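Review: Flerkemen hand-held gripper kit, built at home
Posted April 2025 by Zamfira Gavrilă

I put together 2 of the Flerkemen gripper kits over three weekends in March and have been using them on laundry ever since. My goal was to record folding demonstrations at home for a small arm I'm building in the shared workshop at Solville. The review covers the grippers only. The arm is a long way from done.

What you get: a box of printed parts, linkage arms, pivot hardware, finger pads, a camera mount and a printed manual. You supply the camera, the computer and your own cables. I bought mine through Plinitz and the order came complete, apart from one bag of screws that had split open in the box.

Assembly
The body goes together quickly. The jaw linkages take longer. The manual has you tighten every pivot before you fit the finger pads, and if you do that the jaws bind. Leave the pivots a half turn loose, fit the pads, close the jaws a few times and then tighten. Petrică Tănase at the workshop had built one before me and told me this after I had already taken my first one apart twice.

The holes in one of my linkage arms were undersized. I opened them up with a hand reamer from Sârbu and had no more trouble. A drill would probably be too rough for it.

In use
I started with towels and moved on to clothes. Black clothes on a light bedspread are my standard test now, partly for the contrast and partly because I own a lot of them.
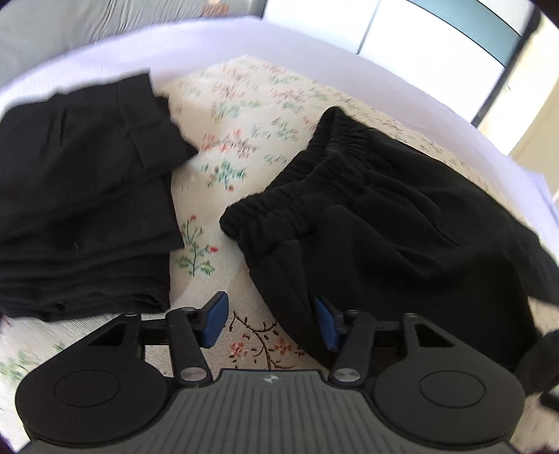
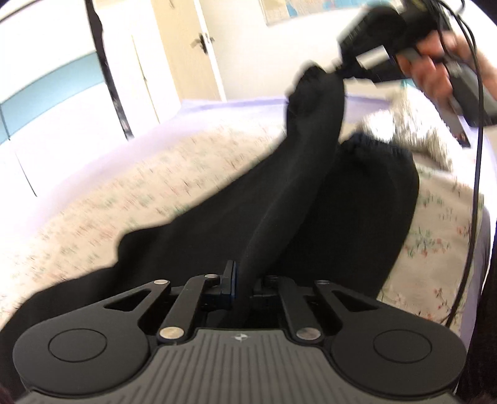 Black clothes on the flowered bedspread. In the second shot the fabric is pinched in one gripper and pulled toward the other.

The pads hold thin fabric well. Waistbands are harder. Gathered elastic is thick and the jaws want to slide up it, so I go in from the side and take a smaller bite. Pulling a garment between two grippers works, but you have to keep your wrists level or the cloth twists into a rope and you end up starting over.

Weight is fine for short sessions. After an hour my forearms are tired. The ribbed top plate is easy to keep clean, though lint gets into the joints and I go over them with a dry brush before I put the grippers away.

Cables are the worst part. They hang off the side and drag across whatever you're working on. I tried clipping them to my sleeve, and that helped until I had to reach across the bed. A longer lead and a strain relief on the handle would fix most of it.

Durability
I'm past 1000 open and close cycles on the first gripper, going by the log. One pivot has needed retightening. The second has fewer hours on it and hasn't needed anything.

Good: solid grip on thin cloth, simple parts, easy to take apart.
Bad: assembly order in the manual, cable routing, one badly sized part.

I'd buy it again, but I would order spare pivot screws at the same time. Plinitz sells them in packs of 6.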